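Lists > Listening > Archive by thread

Threads Newest Search Log in

2 min read

Subject: Re: the new Guérin single and the Brusero thing

Malou Vigfúsdóttir wrote:

> Has anyone played the new Guérin yet? I got the download this
> morning and I can't decide. The Brusero remix on the flip seems
> to have a whole extra verse. Or am I hearing things? Also is it
> me or is it faster than the one they played at Trustville?

You're not hearing things! There is an extra verse, right after the second chorus, and it's the one she used to sing live before the album came out (I have it on a terrible phone recording from the Trustville show, with a guy next to me yelling for the old stuff all the way through). I always figured they'd dropped it for good, so I just about fell off the couch.

On the speed, yes, a little. I tapped it out and got 124 for the single, and my live recording comes in slower than that, but the whole band was dragging that night and the drummer had a cold, so I wouldn't read too much into it.

My own vote goes to the remix. The single is nice and all, but the intro takes forever and the synth line is pretty much the one from the last record. Brusero throws that out, brings the bass up front and lets her voice go kind of dry and close. I played it three times while making dinner and burned the onions.

For the vinyl people: the 45 is up on the Bravideo store now, 579 copies, numbered by hand, with the remix on the B side. Shipping is in October. They want the money up front, and last time mine showed up with a split sleeve, so ask for the stiff mailer when you order. There's a box for notes at checkout and they do read it.

Does anybody have the lyrics for that extra verse, by the way? I get "harbor lights" and then something that could be "leave it on" or "believe in Tom." My wife says Tom. I'm holding out for the other one.

I'll put the live recording up for anyone who wants to compare, just write me off list.

Ívar Þorgeirsson

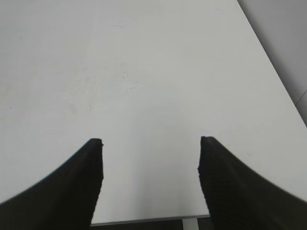

Malou wrote back that it's "leave it on," she'd played it in headphones twice to be sure, and could she please have the Trustville recording, yelling guy included.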